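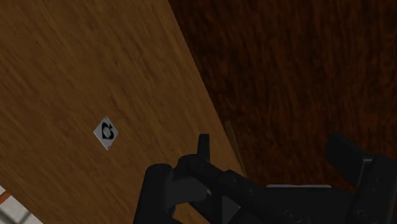
Wrist camera view in the sim, tag on the table, gripper along the bottom.

Wrist camera: tag pose shifts when I swap grippers in simulation

Posted Sep 4, 2019 by tablesaw_ro

I'm comparing two grippers in simulation before we buy one, a Plondico and a Grollis. Same arm, same wrist camera, same table. The Plondico is the one in the render. There is one square tag lying flat on the wood and I read its pose from the wrist camera.

With the Plondico loaded the pose is steady. When I load the Grollis and send the arm to the same joint angles, the tag comes out 25 mm away from where it was. I haven't touched the tag or the table. Intrinsics are the same file for both. I also don't love how much of the bottom of the view the black fingers take up, so if there is a better place for the camera I'd like to hear it.

Controller is Zosau, if that matters.

Victor Shemweta

Check what the camera is parented to. In a lot of gripper models the camera mount is a child of the gripper base and has nothing to do with the arm flange. If the Grollis comes with its own adapter plate, the base sits farther out and the camera moves with it. Your hand-eye transform still has the old offset in it, so the tag appears to move.

Print the transform from flange to camera with each gripper loaded. If they differ by 25 mm you have your answer. Then either parent the camera to the flange, or keep a separate transform file for each gripper. I do the second, as the real mounts differ too.

On the fingers: I would leave them in view. You want to see the fingertips near contact. Mask the bottom of the image for tag detection if you get false hits there. The tag in your render is well clear of the hardware, so I doubt the fingers are causing the shift.

pangaribuan_user

try a bigger tag. We had bad poses on the Pangaribuan arm in July and a bigger tag fixed it

tablesaw_ro

It was the adapter plate. Flange to camera differed by 25 mm, all of it along the tool axis. I made a second transform file and the tag reads the same with both grippers now - thanks Victor. I left the tag size alone. Still undecided on the camera position, will try tilting it up a little and post if it helps.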